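Do reusable cup schemes change what people do? A look at the Clalla scheme in Sturkard

Project report, second year, Environment and Society
Manuela Donati
Mon 24 February

1. Why I chose this

The Clalla cup scheme started in Sturkard in November. You pay a deposit, get a plastic cup with a lid, and hand it back at any café that has the sticker in the window. The leaflet says the scheme is "changing the way Sturkard drinks". I wanted to know what that was based on. I wrote to the scheme and was sent the leaflet again.

2. What I did

I sat in two cafés that take part, Amato on the high street and Ladalden by the station, and noted what takeaway customers left with. I also asked people in the queue if they would answer a short set of questions. In the end 22 people did. That is a small group and they were the ones with time to talk, so they may well be keener on this sort of thing than most.

My first tally sheet was no good. I had one column for "reusable" and only noticed after the first morning that it mixed up Clalla cups with cups people had brought from home. I threw that morning out and drew up a new sheet.

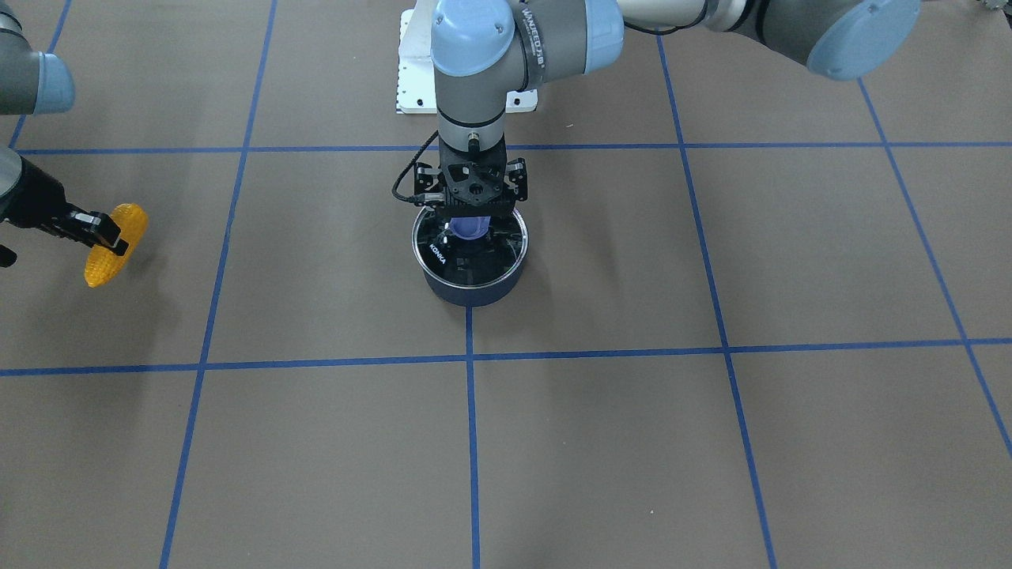

3. What I found

Of the 22 people I spoke to, 17 had heard of the scheme. This sounds good until you ask the next question, which was whether they had ever used it. Only two had. One of those had borrowed a cup before Christmas and still had it in her car.

Almost 12 people said they "would consider" using it. (One changed his answer halfway through, so I can't give a firm figure.) I don't put much weight on this. People say they would consider all kinds of things to a student with a clipboard.

At Ladalden the staff never mentioned the scheme while I was there. At Amato they did if the queue was short. Customers who brought their own cup seemed to be regulars, and most of those I asked had been doing it for years, so the scheme can't take credit for them.

4. Problems with the project

I only went on weekday mornings. I have no figures from before the scheme began, which means I can't say if anything has gone up or down. The scheme can't either, as far as I can tell, or if it can it has not published them.

5. What I think

I am not against reusable cups. My doubt is about the claim. Knowing that a scheme exists is a long way from using it, and the leaflet treats the two as the same. I would want to see how many cups are lent out each week and how many come back. A cup that sits in a car boot has to be made and paid for like any other.

If I did this again I would start before the launch and include a café with no scheme to compare.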